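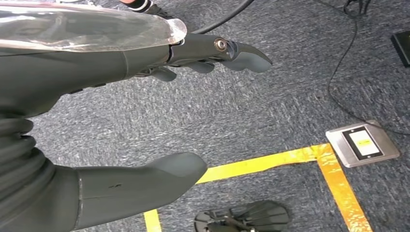
Most of the delay that users notice comes from the planner waiting for a perception result it is going to throw away, according to Marta Kuzmenko, and a release that only made the planner faster would have changed very little.

Version 2 of Plumo, the manipulation software stack maintained by Jomadetti, was released on March 28, 2023. It replaces the fixed sequence of detect, plan and execute used in the first version with three processes that run at their own rates and exchange time-stamped messages.

In the earlier design, each motion request started with a full detection pass. If the pass returned late, the arm held position until it finished. The new scheduler lets the planner work from the most recent object estimate, provided that the estimate is younger than a limit set in the task file. The default limit is 247 milliseconds. Older estimates are rejected and a new pass is requested.

Planning has also been split. A coarse planner produces a collision-free path for the arm, and a local controller adjusts the last part of the approach as new estimates come in. The controller may move the target pose within a tolerance given in the task file. A change larger than the tolerance sends the request back to the coarse planner.

Jomadetti tested the release on a pick-and-place task using small packets and a divided cardboard tray. Radomir Shehu, who led the work on the planner, said thin dividers were a useful case for the software. "The walls are close to the limit of what the depth data can resolve," Shehu said. "If the map drops a wall between updates, the planner sees a free corridor and will use it."

To deal with this, the map now keeps thin surfaces for a set number of updates after they were last observed. The default is 32. Users who work with moving containers are advised to lower the value, as a stale wall can block a valid path.
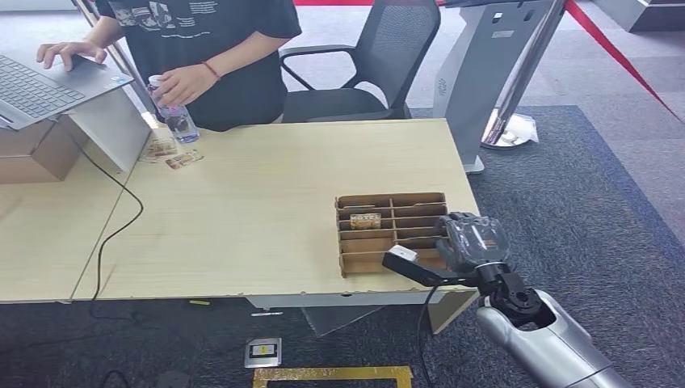 Packet placement with a divided tray during work on Plumo 2.

The test series covered 900 placement attempts. Jomadetti has not published a success rate and said the series was meant to collect timing logs and planner failures. A report with the full timing data is planned for July.

The logs are handled by a new replay tool included in the release. It loads a recorded session, steps through the messages in the order in which each process received them, and marks every point where the planner used an estimate close to the age limit. A session can be replayed with different settings without connecting an arm, though contact forces are not simulated.

Jasmina Stojanović of Softić, which has used Plumo since its first version, said the replay tool would be of more use to her group than the new scheduler. Her group had been comparing log files by hand and had trouble telling late messages from missing ones. She added that the tool does not yet filter by joint.

Task files written for the first version will load in version 2 but run in a compatibility mode that keeps the old sequence. A converter is included. It does not handle custom recovery steps, and these must be rewritten.

Gripper drivers use the same interface as before. Bollilier, which maintains a separate set of drivers for Plumo, said its current package works with the new version without changes. Support for multi-fingered hands remains experimental, and finger joints are planned separately from the arm.

Known issues listed with the release include a memory leak in the replay tool when sessions are closed out of order, and incorrect time stamps on systems where the clock is adjusted while a task is running.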